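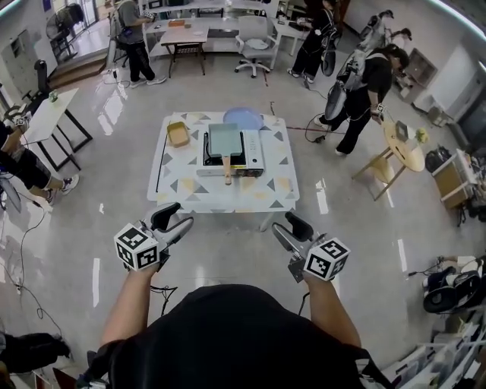 Subject: Re: [tabletop-cooks] Rolled omelet on a portable burner, is it worth it?

Lionel Whitlock wrote:

> Hi all, long-time reader, very occasional poster. My daughter gave me one
> of those rectangular Japanese omelet pans for my birthday and I have now
> wrecked four omelets in it. The first tore, the second welded itself to
> the corner, and the other two I would call scrambled eggs with ambitions.
> I've got an electric coil range that takes forever to change its mind
> about anything. Would I do better on a portable gas stove at the table?
> And do you have to buy a special oil brush and all that, or is a paper
> towel OK? Also how many eggs. Every recipe says something different.
>
> Lionel

Lionel, welcome out of the shadows! Four is nothing. I went through most of a flat of eggs from Crabtree's before I had one I'd put in front of company, and my husband ate every single failure with ketchup and never complained, so really there's no such thing as a wasted one.

Yes, go for the portable stove. I learned on a coil range too, back in the apartment in Drostley, and I just kept sliding the pan on and off the burner like I was ironing a shirt. With gas you turn the knob and the flame drops right then. Mine lives on a low table with a cloth on it, same as in the picture up top (light blue pan, and yes, I'm a sucker for a triangle print), and I like being able to look straight down into the pan while I roll. At counter height I'm peering at it from the side and I miss the moment when the top is still a bit shiny, and that's the moment you want.

A word on the cloth, before Nigel Penrose gets to it first, as he did last time this came up. He's right that cloth and flame need some respect. Pull it flat so there's no fold riding up near the burner, don't let anything flop over the stove, and if your stove is wobbly on fabric, take the cloth off. The instructions for my stove want it on a hard, level surface, so go by whatever yours say. Open a window too. And never put a big griddle that hangs out over the gas canister on one of these things. The little omelet pan is a nice size for it.

Where to put stuff: I like the handle pointing straight at me, a little dish for the egg mix or the oil off to the left, and the serving plate behind the pan. I know some people want the plate in front. I tried it and kept knocking it with the handle. Behind the pan you do have to reach over a hot burner, so kill the flame before you go for the plate. I roll toward myself, then push the roll back to the far end, oil the bare part, pour again. When it's done I turn off the gas, lift the pan by the handle and tip the whole thing out.

Paper towel is fine for oil! Fold it into a fat little square, hold it with chopsticks or tongs, dip and wipe. You want to wipe between every layer, corners included. I'd bet money your welding problem was the corners. I did buy a brush once at the Losby restaurant supply place and it shed a bristle into breakfast, so that was the end of that.

Eggs. For a small pan, three large. Beat them with chopsticks and try not to whip in air, then add two tablespoons of dashi (or water, I won't tell), a teaspoon of sugar, half a teaspoon of soy sauce and a pinch of salt. Leave the dashi out until you've made a few that hold together, it makes the roll softer and much easier to tear. Pour in just enough to coat the bottom, maybe a quarter of the mix. Pop the big bubbles. When it's mostly set but still wet on top, start rolling from the far end. The first roll is always ugly and it does not matter one bit, it ends up in the middle where it can't be seen.

Remember to lift the finished part so the new egg runs underneath it. I skipped that for weeks and couldn't figure out why mine kept unrolling on the plate like a sleeping bag.

On heat, I go medium-low, and I test with a drip of egg off the chopstick. A soft sizzle is good. If it goes brown and lacy right away, hold the pan up off the flame for a few seconds and try again. You'll see people online doing it on a roaring flame. They have made some 200 of these and you and I have not.

If your handle is wood, don't leave the pan sitting in the sink. I let one soak overnight and the handle was never tight again. Wipe it out warm, quick rinse, dry it, done.

Does anyone else put things in theirs? I've been doing chopped scallion, and once a strip of nori on each layer, which was gorgeous when I sliced it and chewy as a boot to eat. I'd love to hear about cheese. My sister swears by it but my sister swears by a lot of things.

Let us know how number five goes, Lionel. Breakfast Monday would be a good time, you'll have the weekend to practice!

Marcy

Recent topics on this list
Stundetti pasta board, warped after one winter
Tablecloths that survive soy sauce
Re: Re: Crabtree's egg prices
Hot pot for 11 people, one burner, help
Where to recycle empty gas canisters near Losby
Low tables and bad knees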